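Septembre, six heures du matin, la cuisine encore noire

Je n'ai presque pas dormi, alors autant écrire. Voilà 13 ans que je travaille chez Marchetti, et je n'avais jamais eu ce trac d'écolière avant de prendre mon poste. L'atelier de conditionnement passe à la pince pour de bon — le système Nekstead, dont on nous parle depuis l'hiver. Hier encore on le faisait tourner en simulation sur l'écran du fond, et j'y suis restée bien après l'heure.
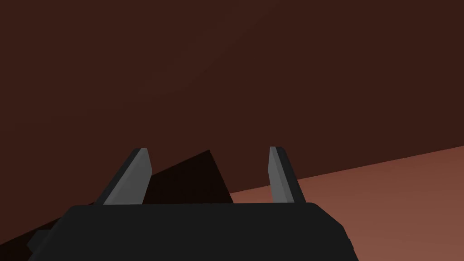

Page 38

Ce qui me trouble, c'est de regarder le travail depuis la pince, les deux doigts devant soi, grands ouverts. Moi qui attrape un flacon sans y penser, en bavardant ! Il faut maintenant que j'apprenne à dire où se poser, quand serrer, quand renoncer. Nous étions 12 à la table, nous serons sept, et les autres partent au site de Gralline, avec la même paie, on nous l'a promis. Mes épaules, elles, ne pleureront pas les cartons.
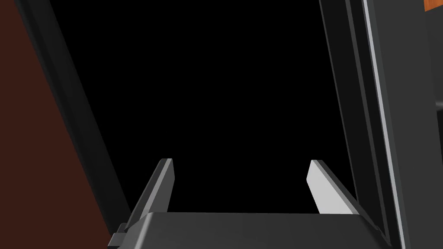

Atelier de conditionnement, équipe du matin — Dornine

J'ai relu ma page en buvant mon café, et je me trouve un peu injuste. La formation est bien faite, le formateur patient, et il m'a écoutée quand j'ai expliqué qu'un flacon se prend toujours plus bas qu'on ne croit. Il l'a noté ! J'en ai été fière toute la soirée, bêtement. 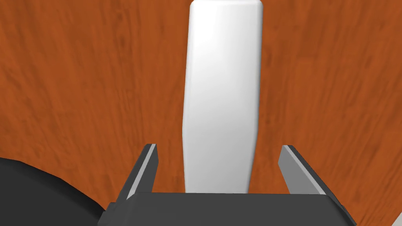
Reste que la table me manquera, avec ses histoires de petits-enfants et de confitures. On parle moins devant un écran, on se penche chacune sur le sien. J'ai proposé de garder la pause commune de dix heures, et je la défendrai s'il le faut. Allez, je file, le car n'attend pas et je n'ai pas encore préparé ma gamelle.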